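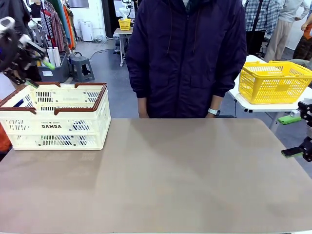
Speaker notes: Sorting at the Source – Household Recycling in Multi-Unit Buildings
Trujillo Tenants' Forum, morning session
Presenter: Maricruz Quezada, Zenstead Residential Services

Slide 1. Welcome
Good morning, and thank you to Ezequiel Bañuelos for the introduction. I have been asked to speak for 20 minutes and to leave time for questions. Copies of the collection calendar are on the table by the door.
Mention that the session is being recorded for residents who could not attend.

Slide 2. Where we stand
Zenstead manages 755 apartments in Trujillo. Of these, 506 are in buildings with a shared recycling room on the ground floor. The remaining buildings use outdoor bins, and their rules differ in some respects. I will say so when a rule applies to one group only.
The hauler may refuse a load when food waste or plastic bags are mixed in with it. A refused load goes to landfill, and the building is charged for a second pickup. Last year we paid for nine second pickups.
Pause here. Residents often ask whether this charge appears in the rent. It does not appear as a separate line, but it is part of the operating budget.

Slide 3. What goes in which bin
Read the three bin colors aloud. Blue is for paper and flattened cardboard. Yellow is for cans and plastic bottles. Gray is for everything else, including coffee cups with a plastic lining.
Glass is not collected indoors. It should be taken to the container on the corner of the parking lot.
Pizza boxes: the clean lid may go in blue, the greasy base in gray.

Slide 4. Cans

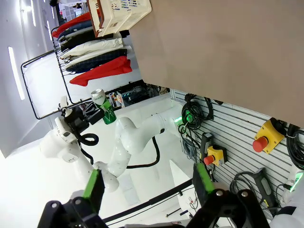 A green beverage can with a silver top. Cans of this kind go in the yellow bin, emptied first.

Cans should be empty and given a quick rinse. There is no need to remove the tab or crush the can. Aerosol cans are a separate matter – please hold them for the hazardous waste day.
If asked about deposits, refer the question to Estrella Magaña at the front office. She has the current list of return points.

Slide 5. The Lolia Court trial
At Lolia Court we moved the bins next to the mailboxes and replaced the written signs with larger ones in English and Spanish. Higinio Cárdenas kept the weekly log. The building had no refused loads during the trial, although we would caution against reading too much into one building over a single winter.
Complaints were mainly about noise from the lids. Soft-close hinges have been ordered.

Slide 6. Requests to residents
Please flatten boxes before bringing them down. Please do not leave bags on the floor when a bin is full – call the office and an extra pickup will be arranged. Furniture and mattresses require an appointment.

Slide 7. Questions
Clifford Ross will take questions on fees and leases. I will take those on collection. Written questions may be left at the front office through the end of February.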